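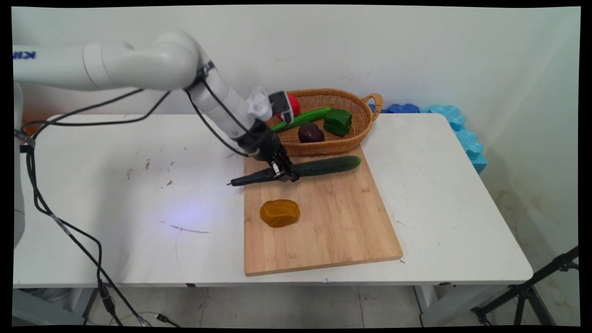
Salma Hamdy has taught beginners to cook for two years, and her first class is always vegetables. She keeps the list short: cucumber, peppers, avocado, tomato.

"People want to start with a sauce," she says. "I want them to start with a cucumber. It's long, it's cheap, and if you cut it badly you can still eat it."

Her students work on wooden boards, which she prefers to glass. Glass is noisy and dulls the knife, she says. She oils the boards once a month and stands them on edge to dry. The vegetables go in a basket at the top of the board so that people don't have to turn around for the next one.

"Take out one thing at a time. When everything is on the board, you end up cutting in a corner."

Hamdy grew up in a house where her aunt did all the chopping, and she did not own a good knife until she was married. The one she uses now is small — she had a bigger one and gave it to her neighbor, Fredy Llanos, who still has it.

I asked her about peppers. She cuts the top off a bell pepper first, then stands it up and slices down the sides. Long green ones she splits lengthwise and scrapes with a spoon.

And the avocado? "Last. It goes brown while you're busy with the rest."

The next class starts on Saturday at ten. She has 141 names on the waiting list.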